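Mezzanine Seating and Noise in a Shared Workspace
Project report, Interior Environments studio
Group Barreto

2. Site and question

The Vesia building is one large white room with a mezzanine along part of it. Emoreck leases the whole floor and uses the area under the mezzanine as offices. Our question was whether the seats upstairs are far enough from the desks for people to talk without disturbing anyone below.

We chose this site over the Prodska annex. The annex has a low tiled ceiling, and we wanted a hard, high one. The lease plan gives the open part of the floor as 318 square meters.

3. Method

We played a recorded conversation from the mezzanine seats and took readings at 5 desk positions. Each reading lasted 15 minutes. We did this in August, first at 9 a.m. and again after lunch. We also handed out a one-page survey with space for comments.

The mezzanine is open to the room. It has a black metal railing of horizontal bars and no screen, and behind the railing there is brown rounded seating and a dark chair. The ceiling over the open part is high and white, with beams and round recessed lights. The offices underneath have rows of fluorescent lights.

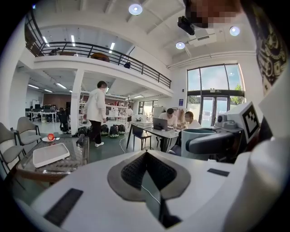 One survey reply said that the voices from upstairs were easier to ignore than the ones at the next desk, and that the real problem was phone calls taken while standing at the railing. Two other replies mentioned the railing too. We had not planned for this, so we added a second round with the speaker moved up to the rail.

4. Results

With the speaker at the seats, the recording could be heard at the outer desks but the words were hard to follow. With the speaker at the rail, whole sentences were clear at every position. The afternoon readings were harder to use because the ventilation was running at 100 percent.

5. Changes we would suggest

Move the seats back toward the wall. Hang felt panels on the inside of the railing, starting at the office end. A phone booth would cost more, and we did not price one.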